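The bag drawer, and other matters of the back room

The woman who runs the mending and parcel room at Clarker asked me to leave her name out of this, partly from shyness and partly, she told me with a laugh, so that her sister wouldn't find out she still keeps string. We talked in March 2018 over two pots of tea, and I'm afraid I let my second cup go cold while I was writing.

She began the room six years ago in the back of the old Flarner shop, with one table and a box of odds and ends. People in Zisetgate bring her curtains to hem and presents to wrap, and she sends them home again in whatever bag comes to hand.

"I never buy a bag," she said. "I haven't bought one since I moved in. They come to me. Somebody drops off a coat in one and goes home without it, and then I have a bag, and I smooth it out and put it by." She smoothed the tablecloth as she said it, I think without noticing.

I asked whether she had a favorite kind, and she took the question more seriously than I had expected. The thick paper ones look nice but give up in the rain. The crackly ones are no good for anything soft. What she likes best is thin plastic you can see through a little, so that she can tell the blue curtains from the green without untying everything.

"And then a bit of cord," she went on, "and there I can be fussy. Ribbon slips. Brown string sheds all over your good wool. A thin cord in a proper color will hold a knot, and you can find it again when you drop it, which I do all day long."

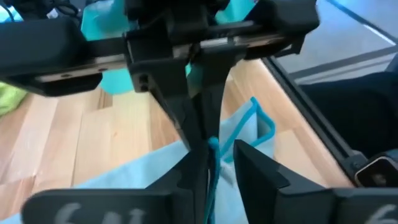
Teal-blue cord, with a pale-blue bag on the floor behind it.

The floor came up several times, and I could tell she was fond of it. She does a good deal of her sorting down there, bags on one side and finished parcels on the other, and she'd had a rug for a while but found it swallowed pins. "My knees would like the rug back," she admitted. "But on bare boards I can see what I've dropped, and I can sweep up in a minute and go home."

October is her heavy month, when everybody remembers their winter things at once. Last fall she had 31 parcels waiting on the same afternoon, and she tied every one of them by hand before she locked up. I wondered if she had ever thought of using tape. She had tried it (a roll of Karpenko, a gift from a customer, very good tape, she wanted me to know) and she uses it on boxes to this day.

"But people save the cord," she said. "They bring it back to me wound up in a little bunch, and off it goes again on somebody else's curtains."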